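Notes d'intervention, Clombridge. Durée prévue : 27 minutes, questions comprises. Parler lentement au début, la salle se remplit tard en septembre.

## 1. Entrée en matière

Commencer sans diapo. Demander qui, dans la salle, a déjà reçu une mise à jour à distance qui a cassé quelque chose sur un véhicule. Attendre les mains. Puis : qui a pu revenir à la version d'avant sans passer à l'atelier ?

Mon sujet, c'est la mise à jour logicielle des calculateurs, vue du côté de ceux qui la reçoivent. Je ne vends rien. J'ai intégré le boîtier Ternel chez un constructeur d'utilitaires et je raconte ce qui s'est passé.

## 2. La promesse

Citer la plaquette de Skustley, de mémoire : « 90 % des campagnes de rappel évitées ». Laisser le chiffre à l'écran.

- 90 % de quoi ? La plaquette ne donne pas le dénominateur.
- Un rappel pour un faisceau mal serti ne se corrige pas par le réseau.
- J'ai posé la question deux fois par écrit. On m'a renvoyé la plaquette.

Ne pas s'énerver ici. Le public comprend tout seul.

## 3. Ce que nous avons mesuré

Sur notre véhicule de série, 27 calculateurs. Combien savaient recevoir une mise à jour complète par le réseau ? 8. Les autres passaient par la prise de diagnostic, avec un technicien et une batterie d'appoint.

Dire que c'était écrit dans le cahier des charges, en annexe, et que je l'avais lu trop vite. (Je préfère le dire moi-même avant que quelqu'un de chez Riquelme le fasse.)

Enchaîner sur la double partition. Tout le monde l'annonce, mais sur les calculateurs de carrosserie il n'y avait pas la mémoire pour. Donc pas de retour arrière, donc un véhicule immobilisé si la tension chute pendant l'écriture. Le fournisseur appelait cela un « cas limite ». Un utilitaire de livraison garé dehors en hiver, batterie fatiguée : je n'appelle pas ça un cas limite.

## 4. L'objection de Gervasio Gallardo

Gervasio Gallardo soutient depuis le début qu'il fallait passer tout de suite à une architecture zonale, avec 6 contrôleurs à la place du reste. Présenter l'argument correctement, il sera peut-être dans la salle :

- moins de variantes à valider ;
- un seul fournisseur responsable du chargeur d'amorçage ;
- une campagne de tests raccourcie.

Ce qui me laisse froid : les 6 contrôleurs n'existaient alors que sur un schéma. Et quand un contrôleur de zone tombe, il entraîne la porte, l'essuie-glace et le feu avec lui. On déplace le risque, on le concentre, et on le présente comme une simplification. Je veux bien changer d'avis devant un rapport d'essai. Je n'en ai pas vu.

## 5. Les tableaux de bord

Passage court, sauter si retard.

Le portail de suivi affichait « réussi » dès que le paquet était téléchargé. Téléchargé, pas installé. Nous avons passé des semaines à féliciter une équipe pour un taux qui mesurait la couverture mobile. Demander à chaque fournisseur la définition exacte de chaque statut, par écrit, avant de signer.

## 6. Ce que je demanderais aujourd'hui

- La liste des calculateurs, un par un, avec la taille mémoire et le mode de retour arrière.
- Une coupure d'alimentation provoquée pendant l'écriture, devant nous, sur un véhicule entier. Pas sur table.
- Les journaux bruts, sans passer par le portail.
- Qui paie la dépanneuse. La question paraît mesquine, et c'est pourtant celle qui a débloqué la négociation.

## 7. Fin et questions

Si on me demande si l'apprentissage automatique va régler la validation : rester bref. Je n'ai rien contre, je demande à voir les cas d'échec.

Si on me demande le nom du constructeur : non.

Dernier point à glisser avant de rendre le micro : la traçabilité des versions. Sur notre parc pilote, deux véhicules de même référence n'avaient pas la même version du calculateur de freinage, et le serveur les croyait identiques. Je réclame un identifiant que l'on puisse lire sur la pièce elle-même, sans interroger le serveur. Un repère imprimé ferait l'affaire, dans le genre des motifs noirs sur les cubes blancs montés près des poignées de ces deux pinces, un par main. Skustley m'a répondu que le serveur faisait foi. Rappeler les deux véhicules du parc pilote, puis passer aux questions.

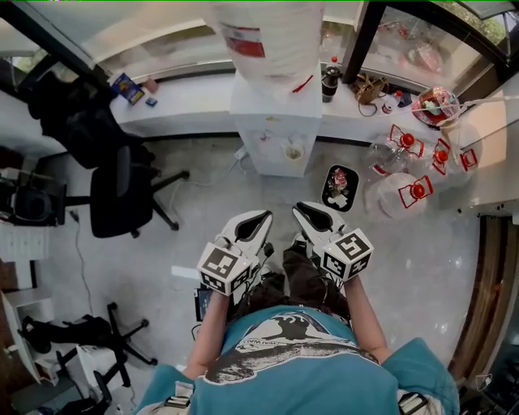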